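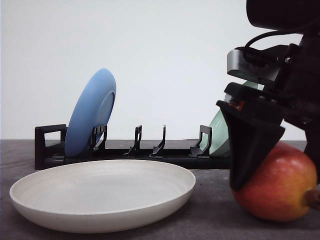

Two plates in the rack, one on the table, and an apple.

Home | Kids | How Stuff Works | Games
June 4, 2020

My aunt works in the big kitchen at Stanwood, where they wash some 600 plates a day. Guess who's learning to help? A robot arm! It has a gripper, a bit like your finger and thumb, and every plate has to go in its own slot. Easy for you, eh? A robot has to work out where the plate is and how hard to squeeze (too hard and, crunch!). 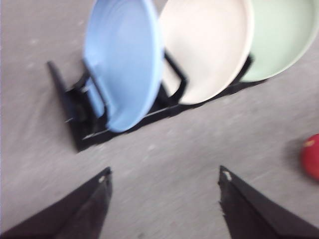 My aunt reckons her wrists will be glad of the rest, but she wants to know who'll fix the thing when it jams at lunchtime. Good question! At Stanwood, 2 of the kitchen crew are learning to do just that, and everyone else gets more time for cooking. I'd still miss chatting over the sink, though.

We use cookies to remember your favourite pages. OK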